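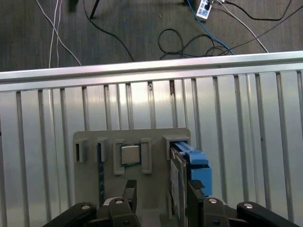 Cable routing is the least discussed item in most written procedures for robot work cells, and in Khadija Ashour's experience it is the first thing a reviewer finds. Ashour wrote the cell practice now used by Stelberg, a contract integrator that builds stations for sorting and refitting computer parts. Section 2 of her document covers the floor. It treats any lead lying loose past the edge of the work surface as an open item, whatever it carries. Black and white cables on the floor behind the aluminum rail, with a power strip lying among them, would be written up under that section before anyone looked at the arm. The rule asks for power and signal leads in separate covered runs and for power strips fixed off the floor.

The practice is short. It has four sections: floor, fixture, gripper and records. Ashour kept it that way after an earlier version, inherited from a supplier called Prosser, ran to 100 pages and was consulted mainly during disputes.

**Fixtures**

Section 1 in the old version, now Section 3, deals with the plate that holds the parts. Each part gets its own holder, and each holder locates the part by its body. Contacts, labels and latches are not locating features. A processor sits in a square socket with walls on all sides. A memory module stands in a slot. A drive in a caddy needs a wider slot, and the handle must stay reachable with the drive fully in.

The plate is bolted to slotted extrusion, which is convenient and causes most of the argument. Slots allow a plate to be put back almost where it was. The practice does not accept "almost." After any removal the operator must touch off against two reference points and record both readings, even if the plate was off for only a minute.

**Gripper clearance**

Abdelkrim Benkirane runs commissioning at Gudalico, which adopted the text in February with changes of its own. His main change concerns approach paths. Stelberg's wording required clearance between the fingers and neighboring parts with the gripper closed. Benkirane's requires the check with the fingers fully open as well.

"People measure the finger," he says. "The linkage is wider than the finger."

He also added a test of 200 cycles at reduced speed for every new holder design, with the parts inspected at the halfway point. A marked contact or a bent latch ends the test, and the count starts over.

**Records**

The last section is the one Ashour expects to revise. It calls for a dated sheet at each cell listing plate, finger set and program version. Droltwood, a smaller shop using the same text, keeps the sheet on a screen. Ashour wants paper at the cell and a copy elsewhere. The two firms have agreed to leave the wording open until the next issue.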